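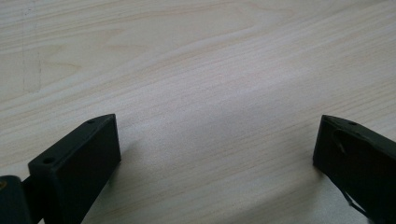 Open fingers over the bench, nothing between them.

The rule that gave the most trouble at Kotham was Rule Nine, and Rule Nine was only one sentence long. It said that before any task began, the gripper was to be held open over the bare table for a slow breath, in and out, with nothing between the fingers and nothing being asked of them.

Idris Gethin had written it in July, in the middle of a cold snap, with his cardigan buttoned wrong and a mug of tea going grey beside him. By then he had been writing rules for other people's machines for most of his working life, first at the cannery in Flilthorpe and then on the ferries, and he had a fondness for rules that was a bit like other men's fondness for pigeons. He liked to see them go out and he liked to see them come home. Most of his rules were the sort you would expect. Keep your sleeves above the elbow. Say the name of the thing out loud before you pick it up. If two people are at the bench, only one of them gives the orders, and the other one makes the toast.

Rule Nine was different, and young Lachance, who had come up from Flestadton on the bus with one suitcase and a very good opinion of herself, spotted it on her first morning.

“What's it for?” she asked.

“It's for the start,” said Idris.

“I know when it is. I'm asking what it's for.”

He told her that he would have a think about it, and he did, all through lunch, while she recorded a hundred picks without a single breath between them. She was quick, he had to give her that. She had lovely hands for the work, light and sure, and the fingers went wherever she sent them – spoons, pegs, the little blue cup that everybody else tipped over. At three o'clock she put down the handle and said there, that was a day and a half's worth, and how many of his breaths would it have cost her?

“A hundred,” said Idris, who was pleased to be asked something he could answer.

The two of them sat down that evening to go through what she had done. Idris had a chair with a cushion and Lachance had the step stool. One after another the picks went by, and they were good picks, but each of them began in the thick of things, with the fingers already closing or already halfway to the peg, like a story told by somebody who has run all the way to your door. Idris didn't say anything. He had found over the years that if you kept quiet and passed the biscuits, a clever person would generally get there ahead of you.

“You can't tell where I was coming from,” Lachance said, at about the fortieth.

“No,” said Idris.

“If I'd bumped the finger and it was sitting crooked, you'd not know if it was crooked before or if I did it just then.”

“No, you wouldn't.”

“Well, why didn't you write that down, then? Why does it say a slow breath? It sounds like something off a tea towel.”

So he told her about Flilthorpe, which he didn't often do. They'd had a proper standard there, 281 pages in a green binder, and every page of it was sensible, and he had written a good many of them himself. There was a line in it that said the operator shall confirm the initial state of the end effector. People signed a box to say they had done so. In his last year he counted up the boxes one wet weekend, nearly 4,000 of them, all signed, and it had come to him slowly that most of the people signing had never looked. They weren't bad people. It was only that a box takes no time at all, and looking does take a bit of time, and when you are behind and the van is waiting you will give the short thing and keep the long one for yourself.

“But you can't breathe slowly in a hurry,” he said. “I've tried it. And while you're standing there with your fingers open and the bench clean, you may as well look at it. There's nothing else to do.”

Lachance turned this over. She ate the last biscuit, the ginger one, which he had rather had his eye on.

“The mark on the table,” she said after a while. “Up near the left. Is that pencil, or a scratch?”

“I don't know,” said Idris. “I've wondered about it every morning since July.”

She did the hundred again the next day, all of them, with the breath, and it took her until the light had gone yellow in the windows and the kettle had been on five times. She grumbled for the first dozen. Somewhere past thirty she stopped grumbling and started to hum on the way out, a tune Idris half knew, something his mother used to sing when she was shelling peas. He left it out of his notes, there being no rule about humming, although he did sit for a bit with his pen over the page, considering one.

Before she went home she took the list down off its nail and wrote beside Rule Nine, very small, in the margin, “and look.” Then she hung it up again, not quite straight, and went to find her coat.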